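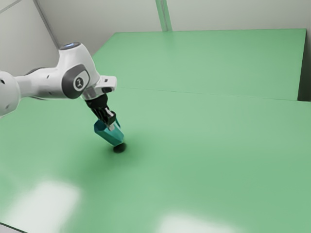
Figure 2. Teal against pale mint green (computer rendering).

4. What people called the in-between colors

I'll start with the part of the study I enjoyed most, the free naming. If you skipped the methods section (I usually do too), the short version is that we sat people down one at a time at a gray table, showed them painted cards, and asked them to say what color each card was. We gave them no word list and no practice round. They could say one word or ten, and if they wanted to change their mind before the next card came out, they could. Katherine Urrego ran the sessions in Grasness and Vlastimil Lukáč ran the ones in Murín, and I sat in on enough of both to know they kept to the same script, down to the slightly stiff "Thank you, next one."

We had 100 speakers in all, split between the two towns. Everyone did the Grasness or Murín session in their first language, so half of what follows has been translated, and I'll try to flag it whenever the translation matters. The cards were cut from Hirkamier house paint, which Tianyou Dong had measured under the same lamp we used in the sessions. I had wanted to use proper lab chips. Tianyou talked me out of it on the grounds that people have opinions about wall paint, and I came to agree with him by the end of the first afternoon.

4.1 Where blue stops

The middle of green gave us no trouble and neither did the middle of blue. People said "green" and "blue" quickly, often before the card was flat on the table, and mostly left it there. The slow part of the session was the strip between them. Answers got longer. People tilted their heads, asked to see the last card again (not allowed, sorry), or said a word and then took it back. One woman in Grasness gave us "green, no, blue, no, my sister's bathroom," and I have thought about how to code that more than I would like to admit. It went in as "object comparison, private."

We sorted answers into plain terms ("blue"), mixed terms ("greenish blue"), special terms ("teal," "turquoise," "mint"), and comparisons ("like toothpaste"). Giorgia Marras and I coded everything separately and then argued. Most of our arguments were over "sea green," which Giorgia reads as a special term and I read as a comparison. She won. Her point was that nobody in either town seemed to be thinking about the sea when they said it, and the recordings back her up: it comes out fast and flat, the way "navy" does.

Mixed terms turned up on both sides of the boundary, but their order mattered a lot. "Bluish green" and "greenish blue" were used for different cards by nearly everyone who used both, and people were consistent about it when the same card came back later in the session. I went in expecting these two to be interchangeable. They aren't, at least for our speakers, and I'd be careful with any study that lumps them together, including my own earlier one.

4.2 The trouble with teal

"Teal" deserves its own heading. In Grasness it was far and away the favorite special term for the darker cards in the strip, and it was also the word people were most likely to apologize for. "I'd say teal, but I don't know if that's right." We heard some form of that over and over. They never apologized for "green." When Katherine asked a few of them afterward what would make it wrong, they tended to say that teal was a decorator's word, or a word that belonged to somebody who knew about clothes. They knew it, they used it on the same cards as their neighbors did, and they still didn't feel it was quite theirs.

Murín was different. The nearest everyday word there covers a wider spread of cards, running from what a Grasness speaker would call teal to something I'd call plain dark green, and it came without apologies. Vlastimil grew up using it and says he never noticed how wide it was until he had to write down the card numbers. Tatiana Vondráček, who read an early draft of this section, pointed out that the Murín word is also used for a kind of glazed kitchen pot, and she thinks the pots may be holding the category open. Those pots come in a whole run of blue-greens and they all get called the same thing. I like the idea and can't test it with the data we have.

4.3 Pale cards

The pale end of the strip behaved differently again. Once a card got light enough, the question of blue or green seemed to stop mattering so much to people, and they went for lightness first: "pale," "washed out," "like milk with something in it." The word "mint" did a lot of work in Grasness. It was given to cards that, by Tianyou's measurements, are no greener than some that were called "baby blue" by the very same speakers. Whatever "mint" is tracking, hue is only a piece of it. My guess is that it has drifted toward meaning "pale and cool and a bit cheerful," and that the green in it is getting weaker.

This is also why I don't like seeing the pale and dark cards put on one scale. The two colors in Figure 2 are often filed as neighbors in paint catalogs, and in our sessions hardly anyone treated a light card and a dark card of similar hue as members of one family. When we asked people at the end to push the cards into piles, the light ones went together and the dark ones went together, and hue came in only after that. A catalog that sorts strictly by hue is asking its customers to do something they didn't do at our table.

4.4 A check against shop names

To see whether our speakers were unusual, we pulled about 300 blue-green product names from the Hirkamier range and from Drendurix, a cheaper line sold in both towns. Shop names are a strange kind of evidence. Somebody is paid to come up with them, and there is a lot of mist and lagoon in there. Still, once Giorgia stripped out the names with no color word in them at all, the pattern in the remainder was close to ours. "Teal" clustered in the dark cards, "mint" spread across the pale ones without much respect for hue, and the mixed terms were nearly absent. I suppose "greenish blue" doesn't sell paint.

Where the shop names and our speakers parted ways was "aqua." It is everywhere on the tins and it hardly came up in the sessions, in either town. Two people used it and one of them worked in a paint store.

4.5 Some things I'm less sure of

The lamp bothers me. We kept it the same in both places, but the Murín room had a window we couldn't fully cover, and the late sessions there were run in dimmer light than the morning ones. Vlastimil went back and compared early and late answers and found no clear shift, though the groups are small once you cut them that way. I'd want blinds next time.

Age bothers me too. The older speakers in Grasness used fewer special terms, and I can't tell from this data if they know fewer of them or just don't care to say them to a stranger with a clipboard. Katherine leans toward the second reading. She noticed that a couple of them loosened up once the recorder was off and started naming the curtains, in considerable detail, with words they hadn't used on a single card. We didn't write those down, which I regret, and the next section uses only what was said on tape.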